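Flandelwood Workshop Newsletter, March

From the robot corner: the Woden arm has its gripper

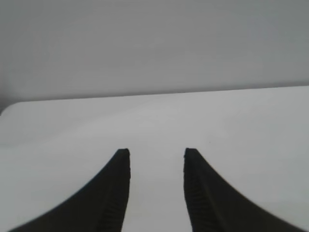 In the last newsletter I promised to write when the arm would be able to close its hand, and now it can. Many members asked me about it in the tea room, and I did not always answer well because I was carrying something heavy or looking for a screwdriver. So I write it down properly, with the mistakes included.

For those who joined us recently: Woden is a small robot arm that we are building in the shared workshop at Flandelwood. It has 6 joints and a gripper, and it stands on the long bench in the back half of the building. The purpose is modest. We want it to pick up small printed parts, look at them with a camera at the wrist, and put them in the correct tray. Ursu is the software which decides what the motors do. I wrote the first version at my kitchen table during the winter, and it has been rewritten by several members who know more than I do.

The fingers

The fingers are black and curved, with fine ridges on the inner faces. The tips are flat. I mention the flat tips because our first pair had pointed ones, and I was very proud of them. They looked like the beak of a bird. They were good for picking up a washer and very bad for everything else. A cube would turn between the points like a door on its hinge, and then it would fall out. With the flat tips and the long straight inner side, the part has a surface to rest against.

The curve on the outside was a longer discussion. I wanted straight fingers, which are easier to draw and to print. The objection was that straight fingers hit the neighboring part when they open over a crowded tray. We tried both on the bench with cardboard copies, moving them by hand, and I had to agree. Please do not underestimate cardboard. We lost two weeks in January on a drawing which cardboard would have corrected in one evening.

The ridges needed three attempts. In the first print they were too shallow, and the printer made them almost smooth. In the second they were so deep that they left marks on soft plastic. The third pair is the one on the arm now. I have kept the old ones in the drawer marked ZARKENT, together with the other parts from that time, and if you want them for your own project, you may take them.

About Zarkent

Some of you have asked what Zarkent was. It was the gripper before this one, driven by a string and a spring. The idea was that a motor near the base would pull the string, so the wrist could stay light. On paper I still like it very much. In practice the string became longer with use, and every evening we had to tighten it and tell the software the new zero position. If we forgot this, the gripper believed it was closed when there was still a gap wide enough for a pencil. The present gripper has its own small motor at the wrist. It is heavier, and the arm moves more slowly as a result, but when it says "closed," it is closed.

I have been asked if the string version could be saved with a better string. Possibly yes. If somebody wants to try fishing line or thin steel cable, the printed pulleys are all in the same drawer.

Working with the wrist camera

The camera rides with the gripper, so the fingers are always in its view. At first I thought of this as a problem, and I spent some evenings trying to mount the camera higher. Then we understood that the fingers are useful there. The software can compare where the tips appear with where they should appear, and if the mount has moved a little after a bump, we notice it before the first part is dropped.

The black fingers against the white tabletop give a strong contrast, and this helps Ursu to find their outline. The wall behind is plain gray, which also suits us. What does not help is dust. A very small dark speck on the white table can be taken for a part if the limits are set badly, and in one early version the arm went down with great seriousness to collect a crumb. Now we ignore everything below a certain size. I still ask you kindly to wipe the table before a test and to eat your sandwich on the other side of the room.

The focus of the camera is soft, I know this. The lens is a cheap one and it is fixed. For the sorting of parts the size of a walnut it is good enough, and I would prefer to spend our money on spare motors before we spend it on glass.

How the tests are going

We have a set of 18 printed test pieces: cubes, short cylinders, small brackets and a few shapes which I can only call potatoes. In our evening sessions the arm starts with one piece alone on the table. When it can lift this piece and put it down without help, we place a second piece near it, and so on. The cubes go well. The cylinders go well if they are standing, and if they are lying down they sometimes roll away when the first finger touches them. Closing more slowly improved this, but did not cure it. My next idea is to let the gripper come down a little further before it closes, so that the cylinder is touched at its widest place and not on its upper side.

The brackets are difficult for a different reason. They can be held in several ways, and some of these ways are stable only until the arm begins to move. Ursu chooses the nearest way and not the best one. This is on the list for the next version.

The potatoes I will describe another time.

A few practical matters

The power supply for the arm has a red switch on the left side. Please turn it off when you leave, also if you think that somebody else will continue after you. The motors hold their position when they are powered, and they become warm.

Do not move the arm by hand while it is powered. The gears are plastic, and the second joint has already been replaced once. If the arm stands in your way, turn off the power, support the forearm with one hand, and then fold it slowly. Without power it will drop if you do not hold it.

If you change something in the settings, write it in the blue notebook beside the computer. It can be one line. Last month I searched over 3 hours for a fault which was a changed speed limit, and the person who changed it had a very good reason, but I could not know it.

What we need

We are looking for a piece of rubber sheet, thin and not too soft, to try as a cover for the inner side of the fingers. The ridges hold hard plastic well, but I would like to compare. An old bicycle tube is welcome if it is clean.

We could also use a member with patience for cables. At this moment the gripper cable goes along the outside of the arm with tape, and when the wrist turns to its limit it pulls on the connector. A proper path with clips would take one or two evenings, and I can print the clips if you draw them.

The robot corner meets in the evening from half past six. You do not need to know how to program. We have enough screws to sort by hand until the arm is ready to do it for us, and the kettle is on the shelf above the sink.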